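Open Baskets and Standing Racks: keeping a shared upstairs room in order
Speaker notes – Dolores Dunleavy, Storkside
Shared Workspaces Evening, Drastine Hall
Tuesday, December 30, 2025

Before starting

Water on the lectern. Clicker in left pocket. Marcus Strickland is doing the slides if the clicker goes again, so nod at him and say "next".

Leave the sample basket under the table until slide 4. If it's out from the start people look at it and don't listen.

Talk runs 25 minutes, then questions. Cut slide 6 if it's gone past quarter to.

Slide 1. Title

Good evening. I'm Dolores Dunleavy. I look after the fittings and storage at Storkside, and before that I did the same job in a school with far less money and far more coats.

Tonight is about one kind of room: the upstairs room that several groups use in the same week. It might be a mezzanine, a gallery or a loft with a staircase in the corner. I'll talk about tables, what goes on them, where coats go, and the bit of floor near the top of the stairs.

I won't talk about desks with drawers. They have their place and I don't much like them in a shared room. Ask me afterwards.

Slide 2. What we started with

Storkside has 141 square metres upstairs. When I arrived it had two cupboards that locked, and one key. If the keyholder was off, you worked with what you'd brought.

So people stopped putting things in the cupboards. They left them on the tables, on the window sills and on the stairs. The stairs were the part that worried me. A box on the third step down is easy to miss when you're carrying something yourself.

(Pause. Ask for hands: who has a box on their stairs this evening? Wait for the laugh, then move on.)

We had £2000 for the whole upstairs, and that included delivery. Afolabi quoted for fitted shelving along the long wall and it was a fair quote, but it would have taken all the money and left us with nowhere for coats. I still have the drawings and would like to do it one day.

Slide 3. Tables first

Sort the tables before buying any storage. You can't tell what storage you need until you know where people stand and sit.

What I'd look for in a table for a mixed room:

Pale top. Small dark things show up on it, and at the end of the evening that saves a lot of hunting for screws and pen lids.

Plain edge, no lip. You want to be able to sweep crumbs and offcuts straight off into a dustpan.

Light enough for two people to shift. Test this in the shop. Ask first, then lift it.

We went with Wevwood tops on separate legs. A top can be swapped when it gets too marked. One has been swapped so far, after an incident with a glue gun that Marcus will tell you about if you buy him a drink.

Keep the table back from the railing. You need room to walk between the two with a chair in your hands. If you push a table hard against a railing, things roll under the bottom rail and over the side, and the people downstairs get upset.

Slide 4. Baskets

(Bring out the sample basket. Hand it to the front row and let it go round.)

We tried lidded boxes, cardboard trays, wire baskets and open plastic baskets with holes in the sides. I'll say what happened with each.

Lidded boxes. They stack well. The lids went missing within a month, and a box without its lid doesn't stack. Also you can't see in, so everyone opens every box.

Cardboard trays. Cheap, and fine for paper. They go soft at the corners. I'd use them for something that lasts a season.

Wire baskets. Strong. Small things fall through and the ends of the wire catch on knitwear. One group liked them and kept theirs, which was fine by me.

Perforated plastic. This is what we settled on. The holes let you see there's something inside, and a bit of what colour it is, without tipping it out. You can rinse it under a tap. It weighs next to nothing. It can sit on a table through a session and go back on the shelf afterwards with whatever is in it.

The size of the holes matters more than the size of the basket. Take your smallest regular item to the shop in your pocket and try to push it through. If it goes through, put the basket back.

White or a pale colour is easier to keep clean than you'd think, as you can see the dirt and do something about it. Dark ones get grubby in secret.

Slide 5. One basket, one job

This is the rule that took longest to bring in, and I wouldn't drop it now.

Each basket is for one activity. Whoever leads that activity packs it and puts it away. There is no basket for odds and ends. We had one of those in the first year. By June it held a bicycle bell, three odd gloves and a tin of something we couldn't open.

Labels: we tie a card luggage label through one of the holes. Stickers peel off that sort of plastic. Write on both sides of the card, it will always hang the wrong way round.

What goes in and what doesn't:

In – anything that group uses most weeks and that fits without being forced.

Out – liquids, food, anything with a blade. Those live in the locked cupboard. We kept one of the two and had more keys cut.

Out – anything taller than the rim. If it sticks up, the next basket can't sit on top and somebody will balance it there anyway.

Don't fill them. Half full is good. People will look through a half-full basket and put things back in it. A crammed one gets emptied on the table.

Slide 6. The shelf (CUT IF LATE)

The shelf is at waist height and one basket deep. I was talked into a deeper one at first and the back row became a museum.

Put a strip of tape along the front edge with the group names on it, in the order the groups meet. It sounds fussy. It means a gap tells you straight away which basket is still out.

The catalogue number for our shelf brackets is 3373 and it's on the handout, so there's no need to write it down.

Slide 7. Coats and bags

If there's nowhere to hang a coat, it goes on a chair. Then the chair is taken, and someone fetches another, and by eight o'clock there are chairs all over the floor.

We had a choice between hooks on the wall and a rack that stands on the floor. Hooks hold more and don't fall over. But our walls upstairs are mostly glass or railing, and I wasn't going to hang wet coats on a railing over somebody's head.

Things to check on a standing rack:

The feet. They should spread wider than the hooks do. If the hooks are wider than the feet, a heavy bag on one side will have it over.

The height. Tall is fine if there are also some lower hooks for children and for anyone who can't reach up.

The curve of the hooks. A deep curve keeps a strap on. A shallow one drops it as soon as someone brushes past.

Where it stands. Near the way in, clear of the top of the stairs. Stand where you'd be coming up and see whether it blocks your view of the room. Ours has been moved more than once.

Rucksacks are a problem I haven't solved. Plenty of people keep theirs on, and a person wearing a rucksack takes up the space of two when they turn round. We've asked for them to be put under the tables. Some are.

Slide 8. Top of the stairs

Short slide, but please don't skip this one at home.

Nothing is stored within a long stride of the top step. That covers baskets, racks and bins. We put a line of tape down for a few weeks and then took it up, and it has mostly held – people got used to the space being clear.

Nothing hangs on the stair rail either. It's there to be held.

If you have a gap under the bottom rail, look at it from downstairs as well as from above. I did this with a marble and a cushion. It was a useful half hour.

Slide 9. Room in use

Leave this one up for a minute and let people look.

Point out the white basket on the tabletop. You can see bluish bits through the holes from the side, so you know it isn't empty before you get near it. The tabletop is light-coloured wood.

Then the wooden coat rack further back on the left, behind the table. It's a tall one with curving hooks and a tripod base. Ask the room what they think of the feet.

Then the black railing along the edge of the upper level, and the second one going down with the stairs on the right. Go back to slide 8 if anyone looks blank. 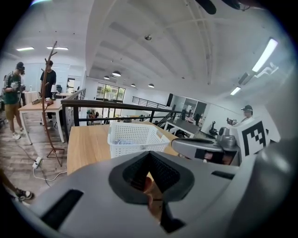 Questions and handout

Handouts are on the table by the door. The list of sizes is on the back.

Likely questions: what the baskets cost (on the handout), whether they crack in the cold (one has, it was left in a van), and whether I'd have wall hooks if I had the walls. Yes, I would.

Get the sample basket back from the front row before leaving. Thank Marcus. Room has to be clear by 9.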